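Flenda Linen and Garment Services
Support ticket 425: Label printer prints blank tags
Site: Mimmont
Opened: 6/18/20
Priority: Normal
Status: Resolved, monitoring

Reported problem
The Mimmont sorting room reports that the Hunda label printer feeds garment tags at normal speed but leaves most of them blank. The fault began after the supply roll was changed. Of the last 70 tags sent to the printer, 18 were readable.

Initial checks
The print queue was cleared and the printer was restarted. A self-test page came out blank, so the order system was ruled out as the cause. The ribbon was seated correctly and the head latch was closed.

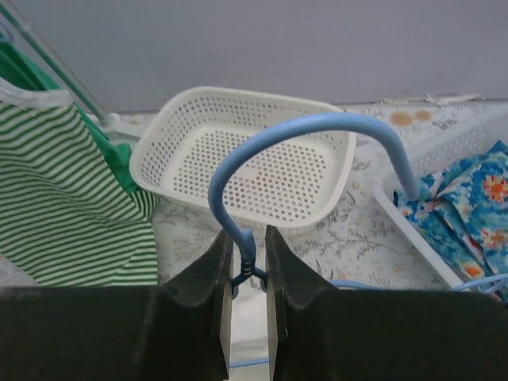
Attachment 1: Light blue plastic hanger.

Findings
The new roll came from a Štefanec carton marked for direct thermal use. The printer was still set to thermal transfer at the lower heat level. The head also carried a film of adhesive along one side.

Action taken
1. Print head cleaned with an approved wipe and left to dry.
2. Media type changed to direct thermal and the ribbon removed.
3. Heat level raised by two steps and the sensor recalibrated.
4. Test batch of 48 tags printed. All were readable.

Follow-up
Staff are asked to check the carton marking before loading a new roll. Blank tags from the affected batch must be reprinted under the original order number. The print head is due for inspection in September.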